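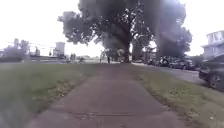

보도 주행 로봇의 전방 카메라는 언제 다시 맞추어야 하는가?

카메라나 브래킷을 한 번이라도 풀었을 때, 그리고 주행 시간이 100시간 쌓일 때마다 맞춘다.

이 장에서는 Husska 주행 로봇 한 대를 놓고 전방 카메라의 설치, 점검, 보정을 차례로 다룬다. 앞 장에서 익힌 좌표 변환을 그대로 쓰므로 회전 행렬이 익숙하지 않은 학습자는 먼저 복습하기 바란다. 실습에는 Koller 브래킷, 토크 드라이버, 수평계, 보정판이 필요하다. 전원을 끄고 바퀴를 고정한 뒤 브래킷 나사 네 개를 대각선 순서로 조인다. 지면에서 렌즈 중심까지의 높이를 재어 정비 기록지에 밀리미터 단위로 적는다. 본문의 계산 예제는 모두 1062mm를 기준으로 한다.
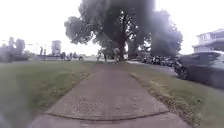

렌즈 왜곡은 내부 파라미터를 구할 때 함께 추정한다. 왜곡 계수가 빠지면 실제로는 곧은 선이 화면 가장자리로 갈수록 휘고, 차선이나 연석을 따라가는 알고리즘의 오차도 커진다. 가까운 콘크리트 이음매가 양 끝에서 아래로 처지고 보도 양옆이 모서리 쪽으로 벌어져 보이는 것을 살펴보자. 왼쪽 아래 모서리에는 로봇 앞부분이 흐릿하게 들어와 있다. 이런 영역은 마스크로 지정해 장애물 검출에서 제외한다. 마스크 작성법은 122쪽에 있다.

보정판은 거리와 기울기를 바꾸어 가며 40장을 촬영한다. 재투영 오차가 기준값을 넘으면 나사의 조임 상태부터 확인하고, 이상이 없으면 렌즈를 닦은 뒤 다시 촬영한다. 보정값을 저장한 다음에는 야외에서 보도의 경계와 지평선을 확인한다. 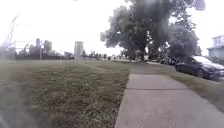
그림 3. 잔디밭과 좁은 잔디 띠 사이로 이어지는 보도

학습 목표
1. 브래킷을 규정 순서로 고정하고 렌즈 높이를 기록한다.
2. 왜곡 계수를 구하고 보정 전후의 직선을 비교한다.
3. 차체가 찍히는 영역에 마스크를 만든다.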